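Our Work Corner in Badow - Gallery

Saturday, August 3, 2019

Welcome to the gallery page of our small workshop in Badow. Many visitors of the site wrote to us after the open day, and we were very glad about every letter. Please excuse if my English is not perfect. I have checked the text with a dictionary, but some technical words I know only from my own language.

The building is old, the stone above the street door says 1794, and the rooms were never planned for this kind of work. The walls are thick and the windows are small. In winter this is nice because the heating is quiet and the rooms stay warm, but in the afternoon there is little daylight, so we work mostly with lamps. We have 3 rooms on the ground floor. The front one is for guests and coffee, the middle one is the store, and the back one is where the tables are.

Most of the furniture came from the former Rovel print shop, which closed some years ago. We bought the shelves, the drawers for paper and a very heavy cutting machine which four people had to carry. The drawers still have the handwritten labels of the printers, and we decided to leave them.

A few words about the markers. They are black and white square patterns, printed on ordinary white paper or glued on blocks. We print them ourselves and we always leave a white border around each one. When the border is cut too narrow, the pattern is read badly and the sheet goes to the waste paper. Glossy paper we tried in the first year and gave up quickly, because the lamps made bright spots on it. Now we use only matt paper from Pivitz, the stationery shop near the station. They keep it for us under the counter.

The table surfaces we also changed. Before, they were light grey, and a white sheet was not easy to see on them. With matt black it is much better, only the dust is a problem - one must wipe the table every morning with a dry cloth.

The tables and the markers

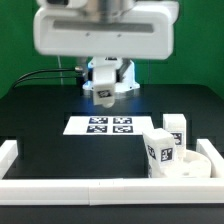 Black table, green background. Four markers on one sheet, two by two, and two white blocks to the right of it. The rear block has its own marker on the front.

More pictures will follow in September, when the Ngui room is painted. We call it so after the colour on the old paint tin, and the name has stayed.

Visiting: the back room is open for guests on request. Please write at least 9 days before, and tell us how many persons will come. Groups can be up to 19 persons, but then we must divide them in two, the room is not large. Parking is in the yard behind the house, the gate is on the left side.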